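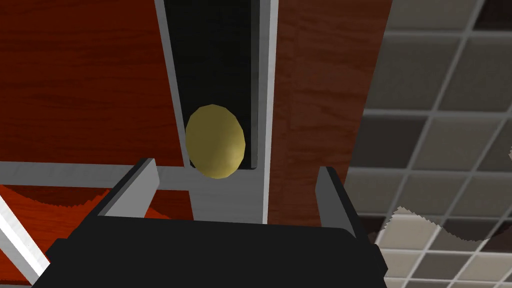
**From:** Augustina Amegashie
**To:** Toturov users list
**Date:** Friday, April 17, 2020
**Subject:** Re: Rules for reporting simulated grasp trials

Bernice Atinga wrote:

> The draft says a trial "begins when the robot is ready". At Hurklow we start the clock when the gripper is open and clear of the object. Disgate start it at the first command to the arm. Our times can't be compared with theirs until the draft picks one.
>
> Also, section 3 asks for 4,000 trials per object. Is that one scene or several? We ran 2,000 with fixed lighting and 2,000 with the sun moved, and I don't know if that counts.

Bernice, thanks. Taking these in order.

I'd go with the Hurklow reading. The start state should be: fingers open, no contact with the object, object at rest. It can be checked from the simulator log, and a first command can't always be found there. I will change 3.1 to say so unless Disgate object by the end of next week.

On the count, your split is fine. The total is per object, across scenes, but the report has to give each lighting setup its own line. Please don't pool them. In the February runs one group did, and we couldn't tell whether the misses came from hard shadows or from the grasp planner.

Three smaller points while the draft is open:

- **Object shape.** If you use a simplified mesh, say so. An egg with flat facets does not sit between the finger pads the way a smooth one does. Give the face count. Ours in the Aidoo set is 499.
- **Wrist view.** Keep both fingertips in view at the start of the trial. Views showing only one finger were hard to review.
- **Failed trials.** Report all of them, including the ones where the simulator stopped early. Those go in a separate column and stay in the total.

I still have no good wording for objects that start partly over an edge or a rail. Section 4 assumes a flat table throughout. If anyone has text they already use in house, send it to the list and I'll try to fit it in.

Augustina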